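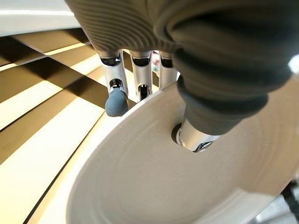

Hillstead Chores is a set of teleoperated recordings made to test whether a two-handed machine can do ordinary kitchen work. Version 6, released July 6, 2025, holds 216 episodes. Dish handling is the largest group. Plates and bowls are beige ceramic, and the usual contact is a metal thumb against the inner surface of a shallow dish, where the foreshortened rim hides part of the fingers from the wrist view. Labels for finger contact are therefore less reliable than labels for thumb contact.

Flat-surface episodes cover reaching and placing near glossy black surfaces. Depth is noisy there. Reflections of the fingers were not masked. 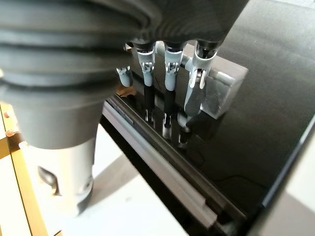 Mervin Petrenko objects that a policy trained on these episodes still needs a person nearby, and that a chore is only done when the person can leave the room. We agree. The Torkska baseline ran for almost 600 seconds before its first request for help, which is short of one full load.

Dishwasher episodes are scored per plate. A plate counts as placed when it stands in the rack and the hand has let go. Holding a plate by its edge over the counter scores zero.
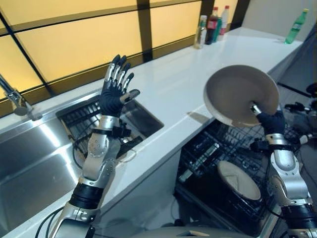
Known issues

Wrist and head streams drift by up to 95 ms in the May recordings. Glassware is not covered. Report label errors to Kirsten McKinnon.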